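Chapter 6
Sorting and Storing Materials in a Small Workshop
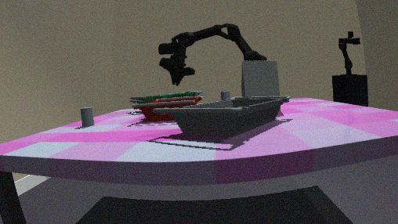

Most of the time lost in a small workshop is lost between jobs. A cutter finishes one piece and looks for the next. A sewer needs a matching thread and opens four drawers. A bin of offcuts is tipped out on the table, picked through, and swept back in. None of these delays is long, and few shops record them, but they add up over a week.

This chapter deals with the way materials are grouped, labeled, and put away. Chapter 5 covered buying and receiving. Chapter 7 will cover counting stock at the end of a period. What happens between those two steps is often left to habit, and habits differ from one worker to the next.

By the end of the chapter you should be able to:

Explain the difference between sorting by type and sorting by use.
Choose a container size for a given material.
Write a label that a new worker can read without help.
Set a reorder point for a low-cost item.
Plan a weekly return of loose stock to its proper place.

Key terms: active stock, reserve stock, offcut, reorder point, home location, mixed bin

6.1 Two Ways to Sort

Suppose a shop makes quilts, cushion covers, and bags. It keeps cotton fabric, batting, zippers, thread, and buttons. There are two common ways to arrange these goods.

The first is to sort by type. All zippers go together, all thread goes together, and so on. A worker who needs a zipper knows which shelf to go to, whatever the product. Counting is simple. The drawback is walking. A person making one bag may visit five shelves before starting.

The second is to sort by use. Everything needed for a bag is kept in one place, including the zipper, the lining, and the thread. The worker walks less, but the same thread may now be held in three places, and the shop can run out of it in one while there is plenty in another.

Most shops end up with a mix of the two. Reserve stock is sorted by type, in the storeroom. Active stock is sorted by use, close to the work table. The two are linked by a regular refill, which is described in Section 6.4.

6.2 The Zukel Workshop

The Zukel workshop in Basville will be used as a running case in this chapter and the next. It makes patchwork covers and sells them through two local stores. When the owners first listed their materials, they found 214 separate items. Many were near duplicates, such as two widths of the same white tape bought from different suppliers.

Before the change, all small goods were kept in mixed bins under the tables. A mixed bin is any container that holds more than one kind of item without dividers. Mixed bins fill quickly and are rarely emptied to the bottom – older stock stays there until it fades or goes missing.

The owners began by giving each item a home location. This is the one place where the item belongs when it is not in use. They wrote the list on paper first and moved nothing until it was complete. Of the 214 items, 70 were used every week. These became the active stock and were given the containers nearest the tables. The rest went to the storeroom.

The list was dated February 26, 2023, and a copy was taped inside the storeroom door. Later changes were written on it by hand, and a clean copy was made when the first became hard to read.

6.3 Container Size

A container should hold the normal working amount and little more. If it is too large, workers fill the spare room with other things, and it turns back into a mixed bin. If it is too small, stock is left on the table.

Consider buttons bought in bags of 1000. The shop uses 500 in a normal month. Keeping the full bag at the table takes up space that other items need. A better plan is to keep half the bag in an open tray at the table and the other half, sealed, in the storeroom. When the tray runs low, the sealed half is brought out and a new bag is ordered. The sealed half then acts as the reorder point, and no counting is required.

Open containers suit items that are picked up many times a day. Lids are better for goods that collect dust or that are handled once a week or less. Color can help workers tell containers apart, but it should not replace a written label. Some workers do not see certain colors well, and a replacement in the right color may be hard to buy.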